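When a robot gets it wrong

Robots make mistakes. Lots of them! Some are funny and some could hurt somebody, so the people who build robots spend a lot of time working out what went wrong. This page is about one mistake, made by a robot called Busgate.

What does Busgate do?

Busgate is a helper robot. Wheels at the bottom, one long arm, a camera on top. It is being built by a company called Rekwood and its job is to clear the table after a meal. Cups, bowls, pots, bits of fruit. Sounds easy. You can probably do it while talking about something else.

For a robot it is really hard. It has to find the table, drive up to it without bumping a chair, work out what each thing is, pick it up gently and put it somewhere sensible.

Practising in a pretend kitchen

Before Busgate is let loose in a real kitchen it practises inside a computer. This is called a simulation - a bit like a video game, but the robot is the player. Nothing real can get smashed. If a pretend bowl falls on a pretend floor you just press reset.

Busgate did 1,000 practice runs. Most went fine. In 13 of them it did something bad.

So what went wrong?

It drove up to the table, reached out, and knocked a bowl onto the floor. Then it carried on as if nothing had happened. It even sent back a message saying "table clear". Not clear at all!

The engineers played the 13 bad runs again, slowly. Every time the thing that got knocked was see-through.

Why see-through things are tricky

Think about how you spot a glass of water. You see a shiny bit on the rim, maybe a bendy shape behind it. Your brain has had years of practise at this. Sometimes you still miss one. Ever walked into a glass door?

A robot camera looks for edges and colours. A red apple on a brown table - easy. Strong colour, clear edge. But with a clear bowl, the camera mostly sees the table through it. So Busgate decided there was only table there, and swung its arm straight through the gap. Except it wasnt a gap.

Picture size matters too. Busgate was using small, blurry pictures because they are quicker to work with. Blurry plus see-through is a bad mix. Have a go at being the robot's eyes:
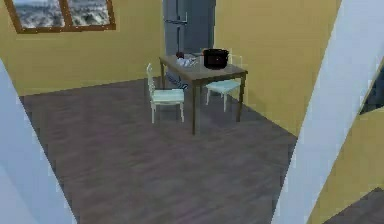

The practice kitchen. Easy to spot: the black pot. Harder: the pale, see-through things in the middle of the table.

How was it fixed?

They changed 2 things. First, Busgate now takes a sharper picture when it gets close to the table. Second, if a patch of table looks even slightly odd, it has to stop and look again from the other side before moving its arm. Slower, yes. Safer, also yes.

After that they ran all the bad runs again. Busgate got 9 of them right. The rest still need work, so it is staying in the pretend kitchen for now.

Staying safe near robots

If you ever meet a moving robot arm, stay well back, even if it seems to be looking right at you. It may not have seen you. Never reach in to grab something it has dropped - tell a grown-up. Most big robots have a red stop button, and it's fine for a grown-up to press it just in case.

Words to know

Simulation: a pretend world inside a computer, used for practice.
Transparent: see-through, like clear glass.
Fault: when a machine does something it shouldnt.

Try it at home

Put a clear plastic cup and a coloured cup on a table. Walk backwards until one gets hard to see. Which one goes first? Now try it with the curtains shut.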